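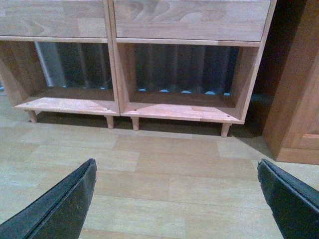
3 min read

Progress update for the Karngate Fund - February 3, 2020

Hi everyone, and sorry this one is longer than the last! A lot has happened with the reading room since we wrote in the fall, and most of it is furniture, so bear with me.

The big item on the budget you approved was storage, and we now have the low wooden unit in place. It's a pale, honey-colored thing with drawers along the top and open cubbies underneath, and I'm very fond of it. The grain on the right-hand drawer front is all swirls and waves, much busier than the faint straight lines on the left one, and I could have asked for a matching pair. I didn't want to. The kids are going to find faces in it.

We bought it from Plolletti for $1,364, delivery included. The original quote from Etirano was $1,837, so we came in well under the line you gave us (the difference is still sitting in the furniture budget and I have a question about it further down). Petro Didenko measured up for us twice and talked me out of the taller version, which would have blocked the window and put half the picture books out of reach of anyone under six.

We went for cubbies with an open back. I went back and forth on this quite a bit. A solid back looks tidier in a catalog, but our outlets are all along that wall and I didn't want to start drilling holes in a brand new unit in the first week. The downside is that a thin book pushed too hard could go right through and land behind, so Petro is going to fit a low strip of wood across the back of each cubby. He has the offcuts already and says it's an afternoon's work.

The plan for what goes where:

Drawers - crayons, scissors, glue, the library cards and the date stamp. Anything we'd like to hand out ourselves.
Cubbies - picture books in bins, spines up, so little ones can flip through them.
Top - nothing! I mean it this time. Maybe one plant.

On the books themselves, we have 1,047 cataloged, and another 76 waiting for covers and labels. The labels we ordered from Phetsri were too shiny and peeled at the corners, so I sent them back and got a refund. The matte ones stick much better and cost a little less, but they set us back two weeks on the labeling and I'm still grumpy about it.

Two things are behind where I said they'd be. The floor cushions haven't shipped, and the reading lamp needs a longer cord or a different corner. Neither one stops us from opening in March, but I'd rather you heard it from me now.

And my question. Could we put the money left over from the storage unit toward a second, smaller one for the chapter books? They're on a borrowed shelf at the moment and we have to give it back in the spring. I can send the quote over whenever you like - same maker, same wood, just narrower. If you need it to go through as a formal budget change, tell me which form and I'll fill it in this week.

Receipts for everything above are in the shared folder, under Furniture. The label refund is in there too.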